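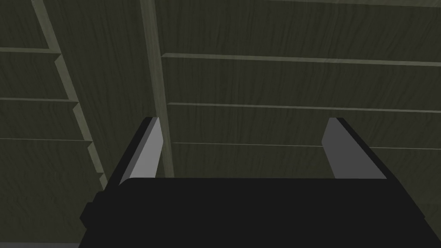
Can a tenant in a Didham building put kitchen scraps in the green organics bin? Tenants can, provided the scraps are loose or wrapped in newspaper, and provided the building has been issued with a green bin under the new service.

Didham Household Waste Service
15 May 2023
3 min read

Home News Collections Contact

1/ The organics collection now covers all residential streets in Didham and the eastern half of Humberg. Households west of the rail line in Humberg will join the service in November. Until then, their food scraps should continue to go in the general rubbish bin.

2/ Accepted items are fruit and vegetable peelings, meat and bones, bread, rice, eggshells, coffee grounds, tea leaves, grass clippings and small prunings. Branches must be shorter than 45 centimetres.

3/ Tea bags are not accepted, as many brands contain a plastic mesh. Residents may tear the bag open and empty the leaves into the bin.

4/ Bags labelled "degradable" or "biodegradable" are not accepted. Certified compostable liners are accepted, and a roll is supplied with each kitchen caddy. Replacement rolls may be collected from the Humberg library during opening hours.

5/ Organics are collected weekly. General rubbish is collected fortnightly, on the same day as before. Bins should be at the kerb by 6 am with the lid closed and the wheels facing the house.

6/ Apartment buildings share bins. A building with up to 64 units is serviced from its existing bin room. Larger buildings require a site visit before bins are delivered – the building manager should arrange this by telephone.

7/ Several residents have asked about odour in warm weather. We recommend freezing meat and fish scraps until the night before collection, and placing a layer of grass clippings or shredded paper at the bottom of the bin.

8/ Material is taken to the Rultari composting site on Vahidi Road, where it is screened, shredded and matured. Loads with visible plastic or glass may be rejected and sent to landfill at the council's expense.

9/ A bin found to contain the wrong material will be tagged and left at the kerb. The resident should remove the items listed on the tag and present the bin again the following week. No fine applies to a first or second tag.

10/ Finished compost will be offered to residents in spring. The first release is limited to 300 bags, one per household, and proof of address is required at the gate. Community gardens should apply separately in writing.

11/ Questions about missed collections should be lodged through the online form within two working days. Damaged caddies will be replaced without charge – please keep the old caddy for exchange.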